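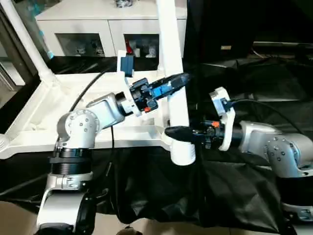 3.2 Site selection and visitor counts

The study area covers the four streets around Sturthorpe market square, where small independent restaurants stand close together and several share an owner. Two premises under the same owner were treated as separate sites if each had its own kitchen and its own menu. Takeaway counters without seating were left out. Bars were kept only where hot food was served after 6 p.m.

Counts were made at the door over 10 evenings in December. A party was logged once, on entry, with its size and the time. Parties that read the menu outside and walked on were logged separately as refusals. The counting sheet follows Grecu's earlier work on Plirneo, with one change: parties moving from one site to another under the same owner were given a linked entry, so that a meal at Feter followed by drinks at Roman appears as one evening out.

A short questionnaire was left with the bill at all sites. It asked how the party had chosen the restaurant, whether they knew who owned it, and where else they had eaten in the square in the past month. In total 600 forms were returned. Forms with no answer to the ownership question were kept for the analysis of spending but dropped from Figure 3.

Figure 3. Share of parties visiting a second site on the same evening, by shared or separate ownership.

Private bookings were excluded throughout, as the choice of restaurant had been made by a single host. The counting sheet and the coding rules are available from Emanuel Grecu on request.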